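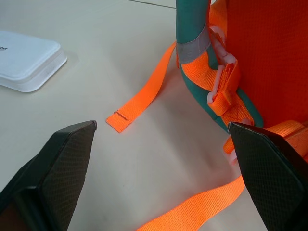 Orange webbing, with teal padding beside it. Webbing is a kind of woven cloth.

What Is Webbing, and Why Is It So Strong?

By Kumudini Uddin
April 27, 2020

Look at the straps on your backpack. Look at a seat belt, a dog leash, or the belt that holds a baby in a stroller. They are all made from the same kind of material, called webbing. It is flat like a ribbon, but much tougher.

Webbing has nothing to do with spiders. The word "web" comes from a very old word for something woven. People were using it for cloth a long time ago, and the name stuck.

How threads become a strap

Webbing starts as yarn. Today the yarn is usually nylon or polyester, which are both types of plastic. The plastic is melted and pushed through tiny holes, a bit like water coming out of a shower head. It comes out as long, thin strands. When the strands cool they turn solid, and they are stretched to make them stronger. Many strands are put together to make one yarn.

Next the yarn goes to a loom, a machine for weaving. Some yarns run the long way down the strap. These are called the warp. Another yarn goes back and forth across them, over and under. That one is called the weft. The loom packs the weft down tightly, and a finished strap comes out the other end.

You can try weaving with strips of paper. Lay some strips side by side and slide another strip over the first one, under the second, over the third, and so on. Start the next strip the opposite way. Push the strips close together. Now pick up your paper mat and see how well it holds, even with no glue.

Why it doesn't snap

Pull on one thread from an old sock and it will probably break. Pull on the whole sock and it won't. In the sock, many threads share the pull, so each one only has to hold a little of it.

A strap works the same way. The warp yarns run in the direction of the pull, and they do most of the work. The weft keeps them lined up next to each other so they stay flat.

Flat straps are also kinder to your shoulders than string. If you carry a heavy bag by a thin string, all the weight presses on one narrow line of skin, and it hurts. A wide strap spreads the weight out. Padding spreads it out even more.

Where does the color come from?

Some yarn is colored while the plastic is still melted. Other webbing is woven first and then dyed in a hot bath. Bright orange is a popular choice for outdoor gear — it is easy to spot against grass, snow, or water. Sunlight can fade the color over time. It can also make the fibers weaker, so old straps that have been left outside need to be checked by an adult.

What wears a strap out?

Rubbing is a big problem. A strap that slides over a rough edge again and again will turn fuzzy. The fuzz is made of broken fibers. A little of it on a school bag is nothing to worry about, but climbers throw away gear with worn straps. Cuts are worse, even small ones at the side.

Heat is bad too. Nylon and polyester can melt, so keep straps away from stoves and campfires. Factories do use heat in one helpful way: they melt the cut end of a strap a tiny bit so the yarns stick together and don't come loose.

Words to know

Fiber: a very thin strand that can be made into yarn
Loom: a machine or frame used for weaving
Warp: the yarns that run the long way
Weft: the yarn that goes from side to side

This site uses cookies to remember your settings. By continuing to read, you agree to our use of cookies.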